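# The snack shelf, seen by a buyer

Hanan Smadi chose the boxes for the snack shelves at Drukside before she had ever worked in a shop. She came from Hattar with good English from school and almost no knowledge of crackers.

"At home we bought biscuits by weight," she told me. "For me a box was a new thing. I had to learn to read it."

Her first rule is simple. Boxes stand upright, with the front to the customer, and the same kind stays together. Crackers live on the upper shelf and the sweeter things for children can go lower, where a small hand may find them.
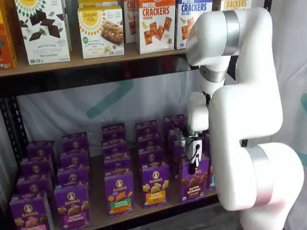
*Pretzel crackers and Simple Mills boxes on the upper shelf, Annie's Bunny Grahams below.*

In April she moved the whole range to open metal shelving, which she bought second-hand in Clovmont for 473, delivery included. I asked if she regrets the price. She does not. The posts have holes all the way, so a shelf can go up or down when the boxes change their size, and they change often.

Colour is her other interest. She likes purple in one place.

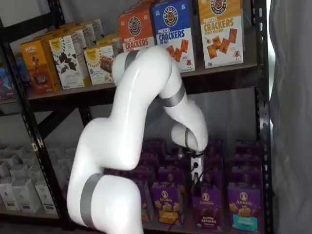

With flavours she is more careful. A new one gets two weeks, and after this she asks the regular customers from Plaria what they think. Sea salt is always safe, she says. Honey mustard needs a little patience, but she eats it herself, with white cheese and tea.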